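# Sink clearing task: success check passes when the plate never leaves the basin

**zarins_r** (Plurkau student robotics, sim subteam)

Posting this in the main section as the project channel only keeps a month of messages. The task is the one carried over from March: plate starts in the deep basin, food on it, arm lifts the plate out and sets it on the worktop with the food still on board. The success check is the Song script, unmodified apart from the basin dimensions.

Last night's batch was 1,547 episodes. The script marked 524 as passed. I replayed 40 of those by hand, and in 5 of them the plate was still in the basin at the final step. The food was on the plate, so that half of the check is fine. The height half is not.
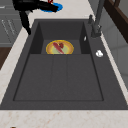
Brasthorpe, Wed 10 October

Log notes, copied over as they stand:

- Height test reads the plate origin in world coordinates. Threshold is set relative to the cabinet base, which moved when we swapped the counter model.
- Food test is a contact query between plate and any object tagged `food`. It accepts one item even when the episode starts with more.
- Physics step unchanged. Seeds are saved with the batch.
- The false passes all came from the new counter model. None from the old one.

My proposal is to drop the height test and replace it with a containment test: plate centre outside the basin's bounding box, plate at rest, food in contact. Objections welcome before I merge.

---

**illel_bench**

Objection to the bounding box. The sink mesh includes the shallow section next to the deep basin, and the importer makes one box for the lot. A plate set down on the shallow section would be scored as still in the sink. Whether that ought to count as cleared is a rules question, but at the moment your test would decide it by accident.

Fix the threshold. It is one line.

---

**zarins_r**

It is one line until somebody changes the counter again. I would cut the basin out as a separate volume, so the shallow part is not included.

---

**suqin_xie**

I look after the hand controller, so treat this as coming from that side. I would like the check to stay loose on *where* the plate ends up and get stricter on *how* it gets there. A lot of passes involve the hand pushing the plate up the wall with the back of the fingers. That scores, and it would break the hardware hand.
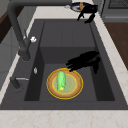
Approach direction is the part I would log. The controller currently picks whichever side of the rim has the shortest joint path, with no cost for wall clearance. With the fingers coming in over the right of the plate, the thumb is left hanging low along the basin wall, and the vegetable is over on the other half where it does not help or hinder. From there the thumb has very little room to close. A clearance term would push the approach towards the middle of the basin. I have a branch with that term, weight not tuned.

---

**illel_bench**

That is a controller change and should not go in the success check. If the check starts grading style we cannot compare against the March results at all.

---

**suqin_xie**

I did not say put it in the check. Log it as a second column. Wall contact force, peak and total. The pass mark stays as it is.

---

**zarins_r**

Second column is fine by me. Peak force only, as the total depends on episode length.

---

**kettle_lead**

Separate matter, same batch. Can whoever reviews replays please turn off the debug geometry first? I went through the front view for the disputed episodes and could not tell whether the food had shifted.

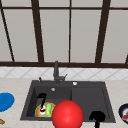 The food contact flag is the one I trust least, so it is the one that needs a clear view. It flickers when an item rolls, and the script only samples the last step. From the front the big red sphere sits across the sink edge and covers the right side of the food, so a reviewer cannot confirm the flag either way. Please make the marker smaller or hide it in exported replays. I would also sample the flag over the last stretch of the episode and require it to hold throughout.

---

**illel_bench**

Agreed on holding the flag. Disagree on hiding the marker, I use it for checking the target pose. Scale it down and make it transparent.

---

**zarins_r**

Marker scale is now an export option, default small. Transparency is a problem with the renderer we have, so it is either drawn or not drawn.

I have also cut the deep basin out as its own volume. Re-scored the saved batch with it and the false passes I found by hand all now fail. I have not replayed the remainder. 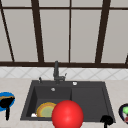 The threshold version is still in the repository under `legacy_height`, so anyone who wants numbers comparable with March can run both. The results table will carry both columns until the end of term. Peak wall force goes in as a third once Suqin's logging branch is reviewed.

---

**illel_bench**

Then I withdraw the objection to the volume, provided the rules page says where the plate may be put down. At present it says "out of the sink", and the shallow section is part of the sink on any reading.

---

**suqin_xie**

I read it the other way. It drains, it is flat, and a person would put a plate there. But I do not mind much as long as it is written down.

---

**zarins_r**

Rules page edited: worktop only, shallow section scores as incomplete. If enough people want it changed, raise it under the rules thread and leave this one for the script. Review request for the merge is open, and I need a second name on it.

---

**kettle_lead**

Taken. Could you add the counter model version to the episode header while you are in there?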